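Chores and Machines discussion group – minutes of the January meeting
Upstairs room, Cosport Library, 4 pm
Taken by Rattana Saengthong. Ghada Boutros in the chair. 16 present.

1. Last meeting's minutes

Accepted with one fix. I'd written that Ghada's dishwasher was "useless" and what she said was that it was useless at wooden spoons. Sorry, Ghada!

2. The question left over from last time

We'd ended on whether a machine could do one dull job from start to finish, and everyone went away to think of a dull job. I got folding fitted sheets, matching socks, topping up the shelves at the hardware shop, and (mine) finding the right lid for a container. Ghada's was putting tubes in a rack, which she did by hand for years when she worked in the Prydderch lab, and she said it's closer to unpacking the cutlery basket than you'd think. You pick up a thin thing that's lying any old way, turn it upright and get it into its slot without knocking its neighbours. We went with that one for most of the afternoon.

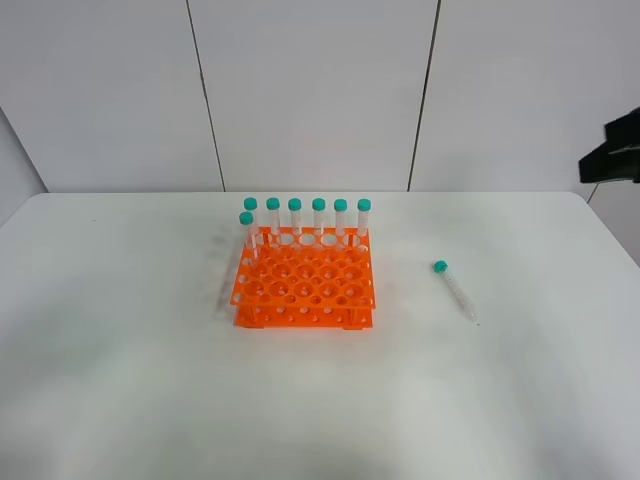

Item 2: rack with seven tubes in it, and one on its side on the table.

Ghada's view is that the tube lying down is the whole argument. A person tips it upright between finger and thumb and doesn't notice they've done it. A gripper has to decide where to take hold, and if it takes hold in the wrong spot the pointy end heads off in some odd direction and misses the hole. Somebody at the back asked whether you couldn't just hand the machine its tubes already standing up, and Ghada said yes, and then you've done half the chore yourself, haven't you? Fair point, and it got a bit of a laugh.

3. Seeing the job

This took longer than planned, mostly my fault, as I kept asking questions. I wanted to know why clear plastic is such a bother. Ghada explained that a see-through tube on a white table barely shows up, and that the coloured caps do a lot of the work for whoever is looking, person or machine.

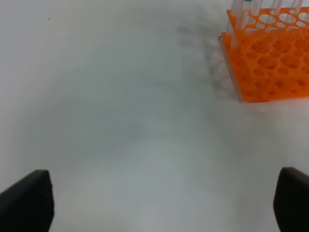
I said I have the same trouble with drinking glasses in a white sink – I've broken two that way – so I have some sympathy. We also got onto shadows, and whether a grey patch on a bench might be taken for a thing. No one in the room knew enough to say. I'm to look for something readable on it before next time.

The kitchen side of this went round the table. Glass lids, cling wrap, the clear tray inside a biscuit packet. The general feeling was that a home is full of stuff that's hard to see, and that a shop floor is a bit kinder, with its cartons and printed labels.

4. Getting in close

The other worry was crowding. One tube in an empty rack is a fairly friendly job. Put a few in and the fingers need somewhere to go, and they're a good deal chunkier than ours.
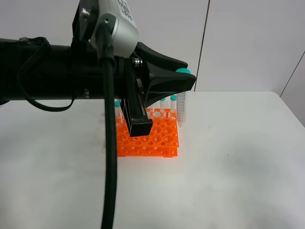
Item 4: the gripper right over the rack, with tubes standing behind its fingers.

Ghada thought this was where her cutlery comparison held up best, because the last fork into a full basket is always the annoying one. There was some back and forth about narrower fingers. Against that, a narrow finger has less to hold with, and you'd want the same hand to manage a milk jug. We didn't settle it and I don't think we were ever going to.

5. Can they do chores yet?

Show of hands, after tea. The question was "Would you leave a machine alone with this job while you went to the shops?" and I made everyone vote on the tube rack only, to stop us wandering off to the vacuuming again.

Yes: 4
No: 11
Abstained: 1 (me, I was counting)

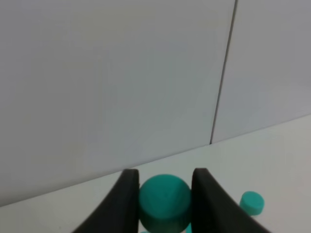
A few of the no votes wanted it written down that they'd happily let it try with someone in the room. One of the yes votes said she'd already leave her teenager alone with worse. I voted with neither side, but if pushed I'd say I'm less bothered by a slow machine than by one that drops something and carries on as if it hadn't. If it stops and waits, I can live with that.

6. Other business

The Kestari reading pack is ready and there are 20 copies at the front desk, so please take one only. Ponby Hall has offered us its kitchen for a meeting in the warmer weather. Ghada will ask about parking.

7. To do

Rattana – something on shadows and clear plastic, in plain English please.
Ghada – parking at Ponby, and bring the wooden spoons.
Everyone – time yourselves unpacking the cutlery and bring the number along.

Finished at 6 pm. Next meeting is same room, same time, and we'll start with the socks.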